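Preltwood Gripper Trials: Frequently Asked Questions

Last revised in April. Please read this page before you write to us about the cloth results, as most of the mail we get is answered below.

What were you trying to find out?

Whether the Oltgate fingers are worth the extra money over the stock fingers on a two-arm tabletop setup. The sales sheet says they handle "any household textile." We had doubts about the word any, so we bought a set and put them to work on microfiber cloths.

Why cloths? Why not blocks or cups?

Nearly every gripper can pick up a block. A cloth sags, bunches and hides its own corners, and a finger that comes down a little too high closes on air. If you only test on rigid parts you will like everything you test.

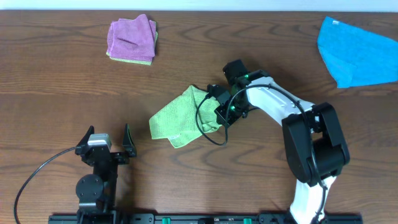 GRIPPERS AND FINGERS

Did the Oltgate fingers do better?

At first grasp, yes. We logged 299 attempts with each set, and the stock fingers got hold of the cloth on 208 of theirs. The Oltgate set did better than that, but the gap narrowed a lot once we stopped letting people nudge the cloth between attempts. We suspect plenty of published demos include that nudge.

What counts as a grasp?

Fingers closed, cloth between them, and it stays there through a short lift. A cloth dragged along the wood doesn't count. Neither does a cloth hooked over the outside of one finger, however good it looks on video.

Is the softer pad the reason for the difference?

Maybe. The maker says so. We swapped pads between the two sets for one afternoon and couldn't tell them apart, though an afternoon isn't much of a test. Finger shape looks like the better guess to us. We'd want to see that from somebody else before we printed it as a finding.

Do I need two arms?

For picking up a cloth and dropping it in a bin, no. For flattening or folding one, we think you do, and we say that as people who went in hoping to save the cost of the second arm. Two grippers can work on different parts of the cloth at once. One gripper has to pull and hope the far side behaves — usually it doesn't.

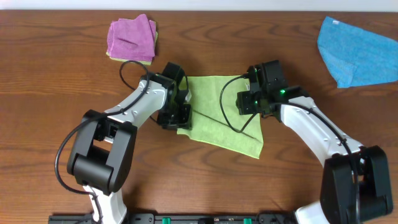
The catch is that two arms have to agree on where the cloth is. If one side is off by a finger width, you get a skewed fold, and you will spend a morning blaming the gripper for what is really a calibration problem. Check calibration first. We didn't, and had to throw out a batch of runs.

CONTROLLERS AND CAMERAS

Which controller did you use?

The Vũ controller for the main trials, with the Drenside as a comparison. The Drenside is quicker to set up. It also has a habit of reporting a move as finished while the wrist is still settling, and with cloth that matters. Their support desk told us a fix was coming. We'll update this answer when we have run it.

Are wrist cameras worth it?

More than we expected, less than the catalogs claim. They help in the last stretch of the approach. Once the fingers are down on the fabric, the view can be mostly fabric, and you're back to relying on whatever you have overhead.
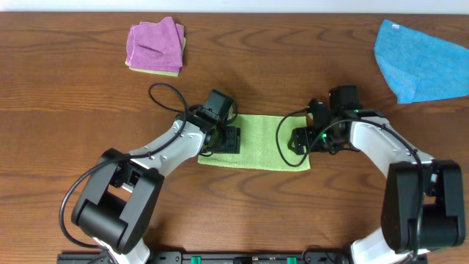
Both grippers over the ends of the green cloth, with the pink and blue cloths farther back on the table.

Does cloth color make a difference?

We've been asked this so often that we ran it separately. Over 123 attempts on mixed colors we saw nothing we'd stand behind. How the cloth was lying mattered far more.

Can I have the raw logs?

Yes. Write to the address at the foot of the page and say which controller you're using, as the two log formats don't match.

So should I buy the Oltgate fingers?

If you handle cloth all day, borrow a set and run your own. If you handle it now and then, the stock fingers will do, and the money is better put toward a decent calibration target.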